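A thread on whether machines can do household and shop-floor chores yet. I get asked this most weeks, usually by someone who has just watched a video of a humanoid folding a shirt. Short answer: some chores, slowly, with the table set up for it. Longer answer follows. 1/15

First, define the chore. "Tidy the paint away" is a sentence to a person and a stack of separate problems to a machine. Find the jar. Decide whether it is open. Find the cap that belongs to it. Close it. Put it somewhere it won't be knocked over. 2/15

Dishwashers and washing machines got round this decades ago by never handling anything. You load, it washes, you unload. The handling was left to us and it is most of the labour. 3/15

So when a firm says its robot "does the laundry", ask which part. Moving a basket from A to B is solved on a flat floor. Turning a sleeve the right way out is a research topic. 4/15

Caps and lids are my favourite test. Screwing a lid on needs one hand to hold and one to turn, with the two axes lined up. A few degrees off and you cross the thread. People correct for this by feel and don't notice they are doing it. 5/15

Two arms help a great deal. One arm and a clamp will also do it, but then someone has to put the jar in the clamp, and you are back to the dishwasher. 6/15

Renata Kurek at Olville keeps a log of failed lid attempts. 37 entries on her last sheet. The largest group was the jar rotating with the lid, a grip force problem. Next was the cap going on tilted and the arm carrying on regardless. Very few were "could not see the jar". 7/15

Vision is in better shape than people assume. Touch is worse. A parallel gripper closing on a smooth round plastic jar has two small contact patches. If there is paint on the outside, friction drops and the force you tuned this morning is wrong by lunch. 8/15

Open containers change the sums again. Knock a closed jar over and you pick it up. Knock an open one over and the task is now cleaning, which is harder than the task you started with. Most published success rates don't count the mess. 9/15

On shop floors the picture is better, for dull reasons. Parts are the same size. They arrive in the same place. Trorside runs a capping line that does 3000 bottles a shift and has no learning in it at all. Change the bottle, though, and Kiều Lý's team there loses a day to changeover. 10/15

That is the gap the learned systems are aimed at: short runs, mixed items, awkward positions. The usual recipe is to have a person drive the arms through the job many times and train on the recordings. Clellar put 2000 demonstrations into one tabletop task and got something usable. For one tabletop task. 11/15

Mỹ Đỗ asked under an earlier post whether more data fixes it. Partly. More of the same jar on the same table gives you a system that is very good at that jar on that table. Varying the clutter, the starting positions and the background does more per hour of recording, in my experience. 12/15

Speed. I can cap a jar in two seconds while talking. I would be pleased with an arm that did it in twenty without being watched. For a household that is fine, as long as it runs while you are out. For a paid packing job it isn't. 13/15

Work at hand, two views. Table, arms, paint. The second is the level at which the difficulty sits: one closed jar between the fingers, a smaller one open behind it, and a loose cap on the table. 14/15 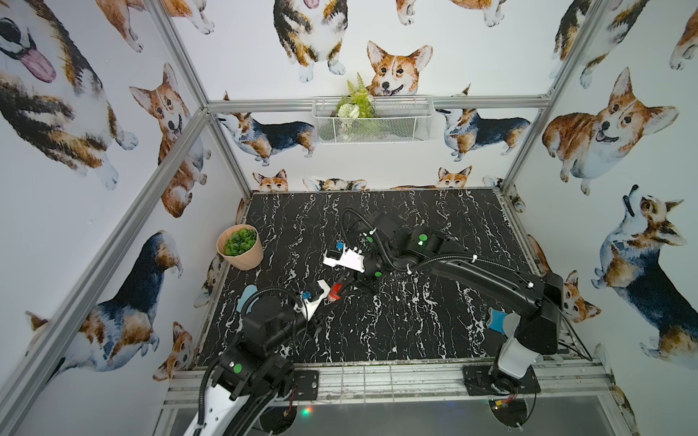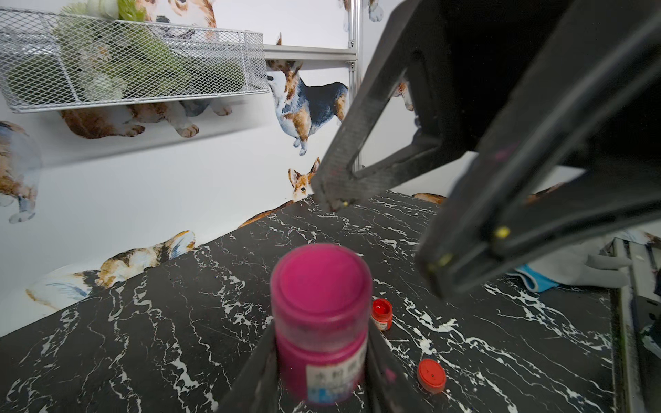 Both: the paint bench, corgi wallpaper and black marble-patterned top.

Where I'd put things today. Moving closed containers: yes. Sorting rigid items by colour: yes. Opening and closing lids of mixed sizes: on a good day, with someone nearby. Wiping up after a spill: I would not leave the room. Replies open, and if you have failure logs of your own I'd like to read them. 15/15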